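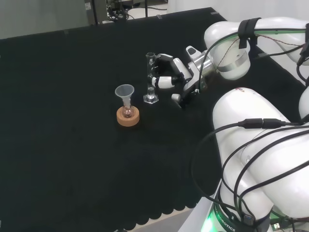 Bristside glassware pouring set, README

Last edited Feb 21, 2025 by Jordan Bainbridge. Rough notes, will tidy up when the rest of the folders are in.

What it is
Short recordings of one bench job: measure in the cylinder, pour through a funnel into a round-bottomed flask. Water only. 162 recordings, 30 of them held back for checking, please don't train on those. List is in heldback.txt.

Kit on the table
- graduated cylinder, clear, spout at the rim, six-sided base
- small round-bottomed flask, clear glass
- cork ring for the flask to sit in
- plastic funnel, see-through white, small tab on the rim
- black cloth with the wavy edge, stays on for every session

Spare flask is in the Oksanen box. Slightly longer neck so don't swap halfway through a session. If you do have to, write it in the notes column.

Setting up
1. Cloth on, wavy edge to the front. Smooth out the worst creases, small ones are fine.
2. Cork ring down, flask in, give it a gentle wobble. Should stay upright.
3. Funnel in the neck. Stem goes right down inside, cone rests on the lip. Drops on the inside of the cone are ok between pours, no need to dry it every time.
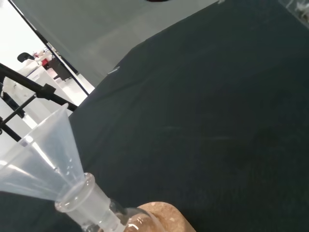

4. Cylinder to the right of the flask, a hand's width or so. Fill to the line on the session sheet.
5. Pour. Stop if it backs up in the cone.
6. Empty flask into the jug, wipe the cloth if it got splashed, back to step 2.

Folders
pours/ one folder per recording
sheets/ session sheets, typed up
notes.csv spills, swaps, anything odd

Labels
Each recording gets one of 3: clean, drip, spill. Drip = on the cloth but you'd not bother wiping it. Spill = you would. Zisia and I did the labels seperately, then went through the ones we disagreed on. 5 still marked "unsure", leave them out if you want a tidy set.

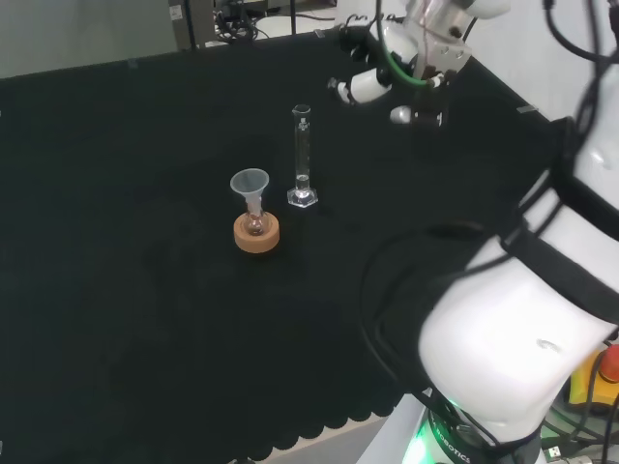 Flask and funnel on the cork ring, cylinder alongside.

Known problems
- clear glass on black cloth is hard to see in places, levels in the cylinder especially. Go by the sheet, not the picture
- cloth has pale smudges, these are not spills
- early sheets say "beaker" where they mean cylinder. Same thing, not fixed yet

To do
- second colour of cloth (June, hopefully)
- merge the Drirov folder, diffrent file names
- rename the unsure ones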